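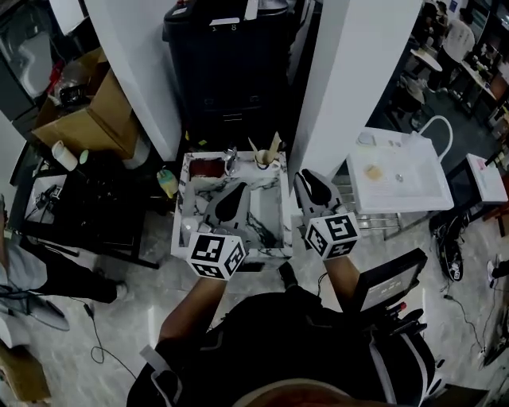 개수대 안에 누운 흰 컵

설거지와 나의 한국어

안녕하세요. 솔베이그 포르스베리(Solveig Forsberg)입니다. 지난 글에 댓글을 써 주신 분들께 감사합니다. 맞춤법을 고쳐 주신 분께 특히 감사합니다. 저는 "설겆이"라고 썼는데 지금은 "설거지"가 맞는다고 합니다. 제가 배운 오래된 책에는 "설겆이"로 나와 있었습니다. 그 책은 예전에 살던 폰드컴(Pondcombe)의 헌책방에서 산 것이고, 표지가 떨어져서 테이프로 붙였습니다. 그래서 오늘은 아예 설거지에 대해 쓰려고 합니다.

저는 설거지를 좋아하지 않습니다. 어릴 때도 그랬습니다. 우리 집에서는 저녁을 먹고 나서 한 사람이 씻고 한 사람이 닦았습니다. 저는 항상 닦는 쪽을 하고 싶었고 언니도 그랬습니다. 그래서 우리는 자주 싸웠고, 어머니는 싸우는 시간에 벌써 다 끝났겠다고 말씀하셨습니다. 한국에 와서 제일 먼저 놀란 것 중의 하나가 마른행주로 접시를 하나씩 닦는 집이 별로 없다는 것이었습니다. 건조대에 올려 두면 저절로 마릅니다. 당연한 일인데 저는 그때까지 한 번도 그렇게 생각해 본 적이 없습니다. 언니한테 전화해서 말했더니 언니는 식기세척기가 있다고 했습니다.

헹구는 문제

한국에 온 첫해에 저는 하숙집에 살았습니다. 어느 날 제가 설거지를 하고 있는데 주인아주머니께서 뒤에서 보시다가 "아이고, 그걸 왜 안 헹궈?" 하고 물으셨습니다. 저는 "헹구다"라는 말을 그때 처음 들었습니다. 우리 집에서는 따뜻한 물에 세제를 풀고, 그 물에서 그릇을 씻고, 거품이 조금 있어도 그대로 행주로 닦았습니다. 아주머니께서는 제 손에서 접시를 가져가셔서 흐르는 물에 세 번 헹구셨습니다. 화를 내신 것은 아닙니다. 그렇지만 표정이 아주 진지하셔서 저는 큰 잘못을 한 것 같은 기분이 들었습니다.

그 후로 저도 헹굽니다. 이제는 고향에 가면 제가 가족들 뒤에 서서 "그거 안 헹궈?" 하는 얼굴로 봅니다. 어머니는 그것을 싫어하십니다.

단어 이야기를 조금 더 하겠습니다. 한국어에는 물로 깨끗하게 하는 말이 정말 많습니다. 그릇은 씻고, 옷은 빨고, 머리는 감고, 이는 닦습니다. 머리를 "빤다"고 말해서 미용실에서 모두 웃은 적이 있습니다. 쌀은 씻는다고도 하고 인다고도 한다는데, "이다"는 아직 제 입으로 써 보지 못했습니다. 그리고 "부시다"라는 말도 있습니다. 그릇을 물로 깨끗이 씻는다는 뜻입니다. 저는 처음에 "그릇 좀 부셔 놔라"를 그릇을 깨 놓으라는 말로 들었습니다. 다행히 한 번 더 물어봤습니다.

불려야 하는 그릇

제가 제일 좋아하는 동사는 "불리다"입니다. 밥풀이 붙은 밥그릇은 바로 씻으면 잘 안 씻어집니다. 물을 부어 놓고 기다려야 합니다. 저는 30분을 기다립니다. 책상에 앉아서 다른 일을 하다가 잊어버리면 더 오래 불리게 되는데, 그러면 "지금 불리는 중이야"라고 말할 수 있습니다. 게으른 사람에게 참 고마운 말입니다. 우리말로 번역하면 어쩐지 변명처럼 들리는데 한국어로는 요리의 한 순서처럼 들립니다. 콩도 불리고 미역도 불리니까 그런 것 같습니다.

다만 기름이 묻은 그릇은 같이 불리면 안 됩니다. 이것은 제가 직접 실패해서 배웠습니다. 삼겹살을 구운 접시를 밥그릇 위에 올리고 물을 부었더니 밥그릇까지 모두 미끄러워졌습니다. 지금은 기름 있는 그릇과 기름 없는 그릇, 두 가지로 나누어 놓습니다. 컵은 제일 먼저 씻습니다. 컵에서 김치 냄새가 나면 커피를 마실 때 슬픕니다.

세제는 프레다드(Predard)를 씁니다. 향이 약해서 저한테 맞습니다. 다른 것도 써 봤는데 레몬 향이 너무 강해서 물을 마실 때마다 레몬을 먹는 것 같았습니다. 수세미는 마트에서 파는 보통 것을 쓰다가, 작년 가을에 이웃 할머니께서 직접 뜨신 것을 주셔서 그것을 씁니다. 반짝이는 실로 딸기 모양을 만드셨습니다. 너무 예뻐서 처음에는 벽에 걸어 두었습니다. 할머니께서 우리 집에 오셔서 벽을 보시고는 하나를 더 주셨습니다. 이번에는 쓰라고 하셨습니다.

설거지보다 먼저 할 일

요즘 생각하는 것은 설거지를 적게 만드는 방법입니다. 씻을 것이 적으면 미루지도 않게 됩니다. 아침에는 악욜(Akyol)이라는 동네 빵집에서 빵을 사 와서 봉투 위에 그대로 놓고 먹습니다. 접시가 필요 없습니다. 손님이 계시면 물론 접시를 꺼냅니다. 종이봉투는 버리기 전에 한 번 더 쓸 수 있어서 좋습니다. 저는 프라이팬의 기름을 종이봉투로 먼저 닦고 씻습니다. 그러면 세제를 조금만 써도 되고 배수구도 덜 막힙니다. 기름이 묻은 종이는 재활용에 넣지 말고 일반 쓰레기에 버려야 한다고 합니다. 제가 잘못 넣어서 배운 것이 또 하나 있습니다. 겉에 비닐이 입혀진 봉투는 기름을 전혀 못 빨아들입니다. 아무리 닦아도 기름이 옆으로 가기만 합니다.

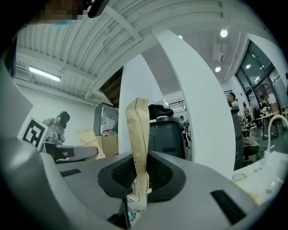 밤에 하는가, 아침에 하는가

이 문제로 저와 남편은 의견이 다릅니다. 남편은 자기 전에 개수대가 비어 있어야 잠이 온다고 합니다. 저는 아침에 하는 것이 좋습니다. 밤에는 피곤해서 대충 하게 되고, 아침에는 물이 끓는 동안 서 있어야 하니까 그 시간에 하면 됩니다. 우리가 결혼한 지 2년이 되었는데 이 문제는 아직 해결되지 않았습니다. 지금은 밤에 남은 그릇은 남편이 씻고, 남편이 먼저 잠들면 제가 아침에 씻습니다. 여름에는 제가 양보합니다. 7월에 한번 그릇을 밤새 두었다가 초파리가 많이 생겨서, 그때는 제 의견을 계속 주장하기가 어려웠습니다.

그리고 설거지를 할 때 저는 라디오를 듣습니다. 한국어 공부에 도움이 된다고 생각해서 시작했습니다. 그런데 물소리 때문에 반밖에 안 들립니다. 진행자가 무슨 이야기를 하고 손님들이 크게 웃는데, 웃기 바로 전의 말을 꼭 놓칩니다. 물을 잠그면 이미 노래가 나옵니다. 그래서 요즘은 설리스(Sullis)라는 팟캐스트를 듣습니다. 두 사람이 천천히 말하고, 못 들으면 뒤로 돌릴 수 있습니다. 다만 고무장갑을 끼고는 전화기가 안 눌러집니다. 장갑을 벗고, 손을 닦고, 뒤로 돌리고, 다시 장갑을 낍니다. 장갑 안이 축축해지면 다시 끼는 것이 정말 힘듭니다. 좋은 방법을 아시는 분은 댓글로 알려 주세요.

다음 글에서는 빨래에 대해 쓰겠습니다. "널다"와 "개다"를 제가 얼마나 오래 헷갈렸는지 쓰려고 합니다. 이번에도 틀린 맞춤법이 있으면 고쳐 주시기 바랍니다. 지금 밥그릇을 불리는 중이어서 이만 줄입니다.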